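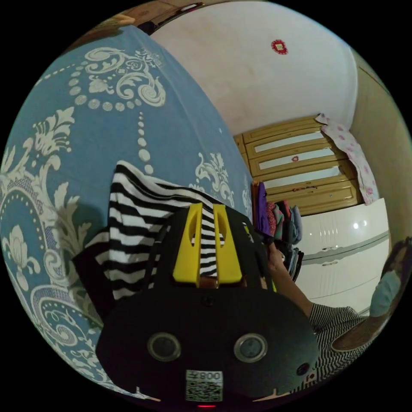 Attachment 1. Unit 800 at the striped garment, red indicator lit.

Ticket 828
Subject: Jaw reading returns "empty" while fabric is held; comparison of Braltden and Hatent controllers
Product: Hand-held gripper, yellow slotted fingers
Reported by: Granström, household handling group
Assigned to: Gunnel Ljungberg, Pistura Device Support
Priority: Normal
Status: Resolved, with one item carried forward

Report as received
The customer is comparing two controllers for use in hand-held grippers during clothes-handling trials. With the Braltden controller installed, the jaw reading changes from "held" to "empty" while a garment is still between the fingers. The reading may recover by itself or remain at "empty" until the jaws are opened. The customer has not observed the fault with the Hatent controller but states that its reading lags the hand noticeably. The customer asks whether the Braltden controller is defective and which of the two is recommended for thin fabric.

Log

Entry 1, Thursday, 9:20 a.m.
Ticket opened. Customer asked to supply the controller settings file, the jaw log for one complete session, and images from the gripper's own viewpoint with fabric at the fingers.

Entry 2, 11:05 a.m.
Settings file received. The closing threshold is at the factory value of 40 on both controllers. Jaw zero was last recorded before the present fingers were fitted. Support notes that a change of fingers requires a new zero, and that the Braltden controller does not prompt for one. The Hatent controller does prompt, and its log shows that the prompt was accepted.

Entry 3, 1:40 p.m.
Jaw log received, Braltden controller. The session contains 417 closures. Dropouts are confined to closures on thin, single-layer fabric. Closures on folded items and on heavier knitwear are recorded correctly from start to finish.

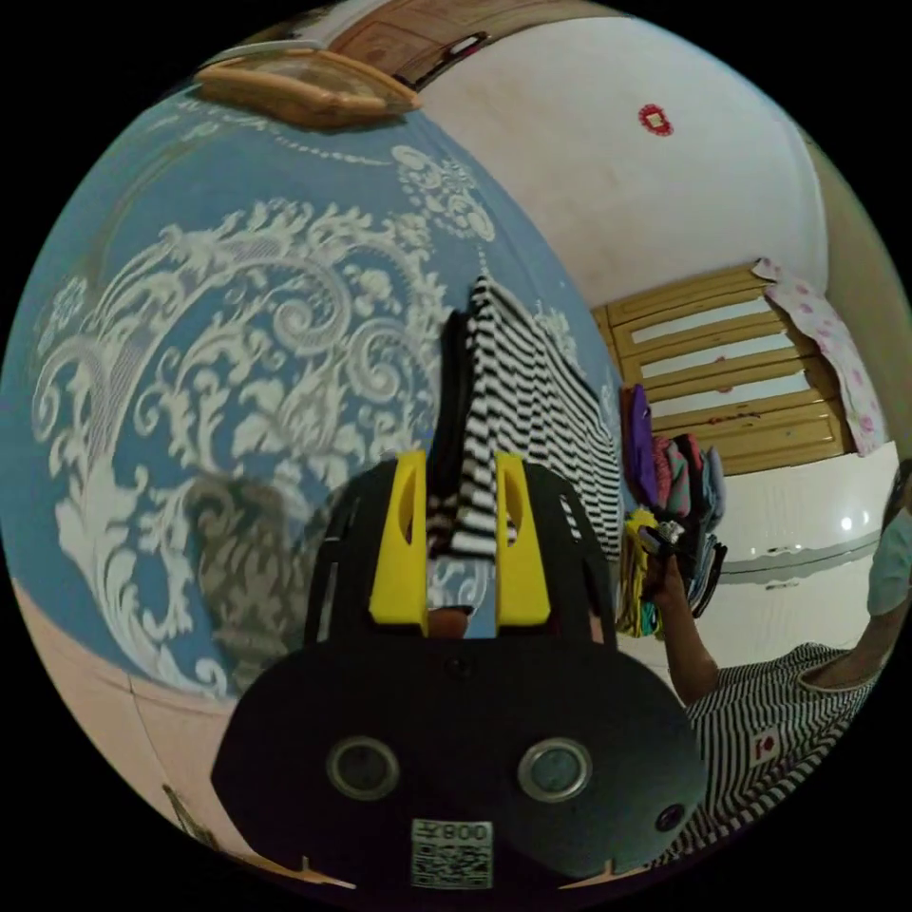

Finger seating was examined next, as a finger that is not fully home can produce the same symptom. A loose finger usually leans outward under load, and the jaw log then shows a slow climb before the reading is lost. No such climb is present in the customer's log. In the attached image the black-and-white striped garment is clamped between the two yellow fingers and hangs down across the upper part of the black frame, so the fabric lies over the structure as well as in the jaws. Support asked whether the dropouts are more frequent when cloth rests on the frame in this manner. The customer was requested to repeat the closure with the garment gathered clear of the frame, and to note the reading in both cases.

Entry 4, 2:30 p.m.
Customer reply: "We repeated the closure both ways with the Braltden controller. The reading dropped to empty in both. Fabric on the frame does not appear to matter."
Support accepts this result. Contact between cloth and frame is excluded as a cause.

Entry 5, 2:45 p.m.
Instructions sent to customer:
1. Remove all fabric from the jaws.
2. Check that both fingers are fully seated and tighten them if needed.
3. Close the jaws fully and hold.
4. Select Jaw, then Set Zero. Wait for the tone.
5. Open fully and select Jaw, then Set Span.
6. Leave the threshold at 40 for the first repeat.
7. Run the thin-fabric closures again and export the log.

The customer was also asked to perform the same procedure on the Hatent controller, although it had already been zeroed, so that both would start from an equal condition. Comparison figures taken before this point should not be used in the customer's own evaluation.

Entry 6, 3:35 p.m.
Customer asks whether a second hand-held device operating nearby could disturb the reading. Trials are frequently run with two devices over the same pile of clothes.

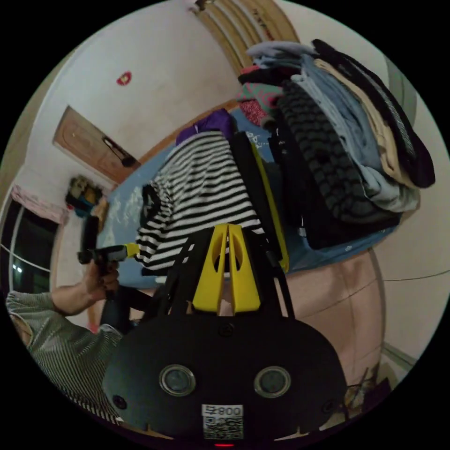

Attachment 3. Second device at left, yellow tip pointing toward the work; striped garment and purple item on the bed.

Support response: The jaw reading is taken inside each unit and is not shared. Two units may be used close together. The pairing record is a separate matter. If both units are switched on at once, the recording station may list them in a different order from the previous session, and the operator may be reading the jaw value of the wrong unit. The unit name should be confirmed against the label before each session. Where the label is read from the opposite side, care should be taken with 800, which may be read as 008. The customer's station list contained both forms. One of these was a manual entry and has now been deleted.

Entry 7, 4:10 p.m.
Log received after re-zero, Braltden controller. Dropouts on thin fabric are much reduced but still present when only a hem or a single edge is taken. With the garment bunched, no dropouts are recorded. Hatent log received at the same time. No dropouts are recorded, and the lag described in the original report is confirmed.

Entry 8, 4:25 p.m.
Customer instructed to lower the Braltden threshold by one step and to repeat edge closures only. The Hatent threshold is to remain unchanged.
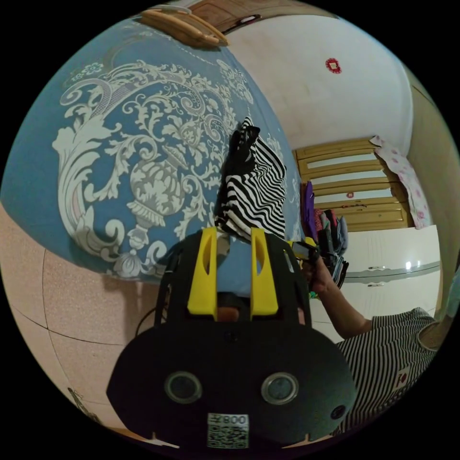
Attachment 4. Edge closure, unit 800: fingers up, lower end of the striped garment pinched.

Entry 9, 5:00 p.m.
Customer reports that edge closures now read "held" throughout with the Braltden controller. A check for false readings was carried out with the jaws closed and nothing between them, and the reading was "empty" as expected.

Findings
The Braltden controller is not defective. The fault was caused by a jaw zero carried over from a previous set of fingers, and the factory threshold left too little margin for a single layer of thin cloth. The two effects together account for the log as received.

The Hatent controller operated within its stated limits. Its lag results from smoothing applied to the jaw signal. The smoothing also hides brief losses of grip, and a reading of "held" on this controller should not be taken as proof that a garment did not slip for a moment.

Recommendation to customer
For thin fabric and edge grasps, use the Braltden controller with the lowered threshold and set a new zero after every change of fingers. For folded stacks and heavy knitwear either controller is suitable. If timing between hand movement and jaw reading is important to the evaluation, the Hatent controller should be run with smoothing at its minimum setting, and its results reported separately.

Carried forward
Request to Braltden for a zero prompt after a finger change, in line with the Hatent behavior. Owner: G. Ljungberg. Reply expected in April.

Customer has confirmed closure of the remaining items. Ticket to be reopened under the same number if dropouts return.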